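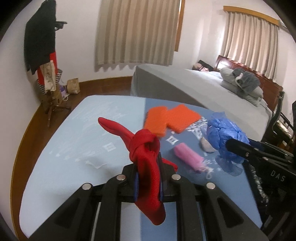 Fig. 1. A knotted red cloth, with printed blue fabric behind it.

Textiles and Trade, notes for session 4
March 12, 2024

Right, dyes! Last time I got so carried away with looms that we never reached colour, so these notes cover what I meant to say then plus the new bit on resist methods.

Start with the basic problem. Most plant colours will stain a cloth quite happily and then leave again in the first wash. To make them stay you usually need a mordant, a metal salt (alum is the common one) that helps the dye hold on to the fibre. Madder root with alum on wool gives you a good warm red. Swap the alum for iron and the same pot goes brown or purplish, and I do love that.

Indigo is the awkward one. It won't dissolve in plain water, so the dyer has to take the oxygen out of the vat first. The cloth comes out a yellowish green and turns blue as the air gets at it. No mordant needed. For a deeper blue you dip again, and again – patience matters more than a strong vat.

Now resist. You stop the dye reaching part of the cloth, and the pattern is whatever stayed pale. Tying does it, so does stitching, so does wax or a paste. Tight knots leave crisp edges, slack ones let the colour creep in. People often mix this up with printing, where colour is put on top with a block or a screen, so please be careful with the two words in your essays. I marked a lot of muddled ones in November.

For the practical, bring 2 pieces of washed cotton, undyed, each small enough to fit in a jam jar. Weigh them dry and write it down! We work out alum from the dry weight, and guessing makes a sticky mess.

Reading: the Banlow handout, pages 1 to 4, and the chapter on vats in the Menda reader. Skip the tables at the back unless you like chemistry.

Next session: who paid for all this blue, and how it was shipped.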